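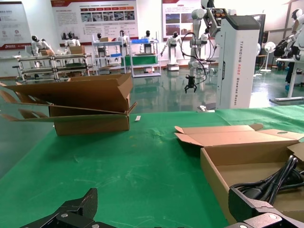 Progress report: packing and sorting chores, second period

Prepared by Kadri Mägi, Cilbridge
Sent to the Bruvimgate program office, 29th August

1. Summary

The question you gave us money for is a simple one: which small chores in a home or on a shop floor can a machine do today without a person standing beside it? After this period our answer is "a few, and slowly". Moving a soft or loose object from one box to another is now possible most of the time when the boxes stand where we expect them. Cables are still difficult. Closing the flaps of a box is not solved, and I do not want to promise it for the end of the project.

We recorded 3,465 attempts in this period. All of them are stored and labeled, and your technical reader can ask for any part of them.

2. Work done

Packing from box to box. The arm works above a table covered with green cloth, with two open cardboard boxes side by side. One box is the source and the other is the target, and we change their roles during the day. For the harder tests the source holds coiled black cables, among them a thick power cord with a plug. We chose cables on purpose. Every household has a box of them and every repair shop has several, and people dislike sorting them.

With a single coil that is tied, the gripper takes it and lays it in the other box in most attempts. When two coils touch each other, the result is much worse. The fingers close on two loops at the same time, both coils come up, and one falls back or hangs over the wall of the box. The program does not always notice this. It reports the chore as finished, and the person who checks the recording has to correct the label.

Box flaps. In the first proposal we wrote that flaps would be "a minor matter". This was my mistake. A flap that stands half open hides the inside of the box from the wrist camera, and the fingers push against it on the way down. We now begin every attempt with the flaps spread wide. It makes the results better, but it is help from a human, and I ask you to read our numbers with this in mind. A shop worker does not prepare a box for the machine before it starts.

Small flat things. Labels, paper slips and thin cards are lifted badly from the cloth. The cloth folds a little under the fingers and the paper moves away. We tried 16 settings for finger height and closing speed. Two of them were useful and we kept the slower one.

3. Comparison with a person

You asked for this in the last review. We gave the same cable box to a colleague from Gasholm who had not seen our work before. She emptied and sorted it while talking with us and did not need any instruction. The machine needed many times longer and left two coils together at the end. I do not think speed should be the main measure in this stage, because a machine can work at night when the shop is closed. The errors matter more. If somebody must come in the morning and check every box, the chore has only been moved to another hour.

4. Problems and delays

Training of the second grasping model began seven days late. The labels from the first weeks used two different meanings of the word "dropped", and we had to read them again. One of us counted a coil as dropped if it fell anywhere, another only if it fell outside the boxes. There is now one written rule, and it is attached to the data.

The Uchida method for finding the free end of a cable was planned for this period. We have it running on stored recordings, but not yet on the arm. On recordings it finds the end well when the plug is on top of the coil. If the plug is under the coil, it often chooses a bend in the cable.

5. Use of funds

Spending follows the plan with one difference. We moved 800 euros from travel to consumables, mostly for cardboard boxes, cloth and replacement pads for the fingers. Boxes become soft at the corners after many attempts and then behave in another way than new ones. The total is not changed.

6. Next period

- Run the cable end method on the arm, first with one coil and then with two.
- Begin a part of the attempts with the flaps half closed and report these results separately.
- Teach the program to look into both boxes again before it says that the chore is done.
- Repeat the comparison with a person, using a box that neither side has seen.

The next report will be sent in November. I would be thankful for your opinion on one point before then. We can continue with cables, where progress is slow but the need is real, or we can give half of the time to folded clothes, where I expect better numbers. My own preference is to stay with cables until the case of two coils is reliable, but the decision has an effect on your other partners and I do not want to take it alone.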